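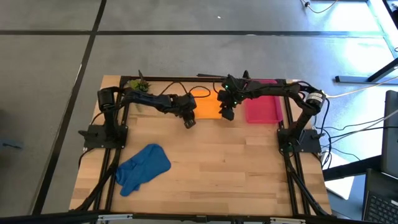
4. Setting up the meditation hall for a retreat

4.1 Before you start

This section covers the main hall at Tolden House. For the small shrine room and the library, see section 5. Set-up should be finished by 4 pm on Friday, as guests begin to arrive for registration soon after that.

You will need the hall key, the cushion trolley, the bell and its striker, and the seating list. The seating list is sent out by Ileana Costache on the morning of the retreat. If you have not had it by noon, ring the office on extension 205.

4.2 Opening the hall

1. Unlock the side door first. The main doors can only be unbolted from the inside.

2. Take off your shoes and leave them on the rack in the passage.

3. Open the high windows on the garden side with the long pole. Leave the street side closed.

4. Sweep the floor from the shrine towards the doors. Don't mop it on the day of a retreat.

5. Switch on the heating if it is needed. The dial is behind the left-hand curtain. In August the heating is isolated at the boiler and the dial does nothing.

Note: The main doors stick in wet weather. Lift the handle before you push.

4.3 The shrine

1. Remove the dust cover, fold it and put it in the bottom drawer.

2. Wipe the shrine table with a dry cloth. Do not use polish.

3. Fill the 7 offering bowls from the jug, working from left to right, and leave a small gap below each rim. The bowls should stand a grain of rice apart and must not touch.

4. Put fresh flowers in the two vases. Lilies should not be used, as their pollen marks the shrine cloth.

5. Check that the oil lamp is full but do not light it. It is lit by whoever leads the opening session.

Caution: Never leave a lit lamp or incense in the hall when no one is there. Incense must stand in the sand bowl and nowhere else.

Visiting teachers may ask for a different arrangement. Groups from the Pană lineage, for example, use no bowls at all and a single candle. Follow the teacher's wishes where they are written on the booking form. If they are not on the form, set up as above.

4.4 Seating

1. Lay out the mats in straight rows, facing the shrine, with the first row level with the second window.

2. Keep a clear aisle down the middle, wide enough for a wheelchair.

3. Place one round cushion on each mat. Spare cushions go along the back wall.

4. Put chairs behind the last row of mats. Anyone who has asked for a chair near the front is marked C on the seating list, and their chair goes at the outer end of a row.

5. Set the teacher's seat to the right of the shrine, at an angle, with the low table beside it.

Caution: The hall is licensed for 101 people including the teacher and helpers. Do not add places beyond this, even for a single talk. Both fire exits must be kept clear, and the spare cushions must not be stacked in front of them.

4.5 Bell and chanting books

The large bell sits on its own cushion to the left of the teacher's seat. Lift it with both hands under the base. The striker is kept separately in the cupboard and should be returned there each evening.

Put one chanting book on each mat, closed, with the cover facing up. Books are not placed directly on the floor. Use the blue Cendodano edition for weekend retreats and the older stapled one for day retreats, as the page numbers differ.

If you have been asked to ring for the sessions, read Eimear McGrath's notes on the bell in section 6 before the first sitting.

4.6 Microphone

The Erkulden amplifier is on the shelf inside the cupboard. Turn the volume right down before you switch it on, then bring it up slowly while a second person speaks from the teacher's seat. For groups of more than 2 rows the microphone should always be used. Fit a new battery at the start of each retreat and put the old one in the recycling tin.

4.7 Handing over

Sign the sheet inside the cupboard door and write down anything broken or missing. Return the key to the office. For clearing the hall at the end of a retreat, see section 7.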